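2025-07-30
By Francine Turcotte

Folding, gripping and putting away: what a robot study taught me about my own kitchen drawers

I have been writing these household pages long enough to know that most of you want the tip first and the story second, so I'll give you the tip. When you pick up something soft or oddly shaped, take hold of it at the narrow part, lift it a little, stop for a breath, and only then carry it where it's going. Try it with a full oven mitt drawer or a pile of odd socks and see whether you drop less.

Now the story, for those with a cup of tea going. My niece works with the Acharya group over in Claleswood, and they have spent the better part of a year on a study they call Gilleck. The idea is simple enough for me to follow, which is saying something. People do ordinary chores with a gripper held in the hand, and a camera on the gripper records each try. The recordings are then used to teach a robot arm the same chore. What they wanted to find out was how much it matters HOW the person does it - whether a tidy, steady way of picking things up makes a better teacher than a quick and natural one.

They went about it fairly, I thought. One set of recordings was made with everybody working just as they pleased. A second set was made with the little stop after the lift. Each set had 77 tries in it, and the same soft and awkward things were picked up in both, so that one pile wasn't easier than the other. Then the arm was trained on each set in turn and given a fresh lot of things to put in a bin.

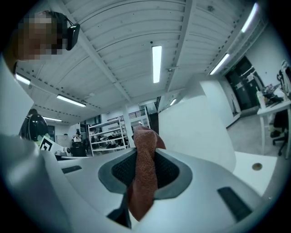

Siobhán Phelan wrote to me after I mentioned the study in my last letter, and she wasn't convinced about the stop. She said that she had tried it with her dish towels for a week and it only made her slow, and that a robot taught by slow people would surely be a slow robot. She also wondered if the second set came out better simply from everyone having had more practice by then.

Well, Siobhán, I put both points to my niece, and the second one made her laugh, as they had worried over it themselves. Half the people did the careful set first and half did it last, and the order made very little difference. As to slowness, you're quite right! The arm that learned from the careful set took longer over every pickup. But it got 87 out of 100 things into the bin, and the arm taught the natural way managed 64. My niece says they would like to try a shorter stop in September and see how much of the good survives.

Here is what I've borrowed for the house, and you may take or leave any of it.

Socks and gloves: pinch across the narrowest part, ankle or wrist. Grab the wide end and the rest swings about.

Pot holders and folded cloths: go in from the side with your fingers flat. Coming down from the top bunches them up, and then you are folding twice.

Awkward drawers: clear 3 inches of space at the front before you put anything back. The study people found that most of the failed tries went wrong at the putting down, and I would say the same of my linen closet.

Teaching a child to tidy: show the same motion the same way each time, and show it slowly. I used to do it a different way every evening and then wonder why nothing stuck - my grandson now does the mitts on his own, more or less.

One caution from the Gilleck people that I nearly left out. All of their testing was done with light things, and they make no promises for anything heavy or full of liquid. So please don't go stopping in midair with the soup pot. Two hands, straight to the trivet, and mind the cat.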